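Lallside Household Help – Kitchen and Dining
Posted in April by Do-yoon Seo

Small dowel rack – flat or tilted plates before racking?

I have a small wooden dish rack, the kind with thin dowels that splay outward on the table. It replaced a wire one. The plates are from mixed sets: a turquoise one, a cream one with a faint raised rim, and a light blue one. The turquoise one is round.

The light blue plate stands in the rack but leans. I would like to know whether the lean is a fault of the rack or simply how splayed dowels hold a plate. I would also like advice on picking plates up from a bare wooden table, as a plate lying flat gives the fingers very little to get under.

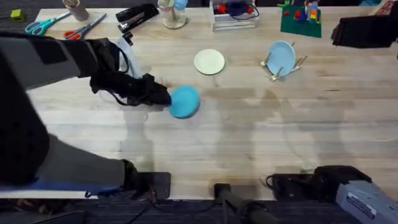

Light blue plate in the rack, cream and turquoise plates still on the table.

The table is pale blond wood and I do not want to put a cloth on it permanently. The rack has no maker's name. A neighbour suggested it might be an Indura, but I have not been able to match it.

Ha-neul Jeon

A slight lean is normal. Splayed dowels form a V, and the plate settles against one side of it. What matters is whether the lower edge is seated between the dowels. Push gently on the upper edge: if the plate rocks and returns, leave it. If it walks along the rack, the gap is too wide for that rim.

For lifting, take the plate by the rim at one side and raise that side first. Once it is tilted, the other hand goes underneath. Do not drag it, as an unglazed foot ring will mark a soft wood surface. Load from the far end of the rack towards you, with the heaviest plate first – otherwise you reach over plates already standing.

Wukaler

Had a dowel rack for 3 years. Mine leaned as well. Two of the dowels had worked loose and a spot of wood glue fixed it. Check yours by twisting each one.

Min

Agree with Ha-neul on the V. Would add that mixed sets rarely sit at the same angle, so do not judge the rack by one plate. Try the cream one in the same slot and compare.

Last updated: April
Contact the moderators | © Lallside Household Help | Back to top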